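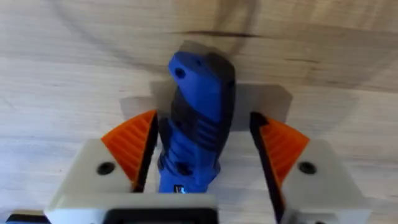
Laltis owners keep telling us the ribbed grip is what sold them, and one asked in September whether it comes in anything but blue. It doesn't – blue with black ridges is the only finish.

Laltis handheld power tool, compact body
Weight 50 g more than the old model
Charging lead and pouch included
Returns within 30 days, unused
Warranty 2 years

Sold by Zinance. Orders placed before 4 p.m. leave the Cáceres warehouse the same day.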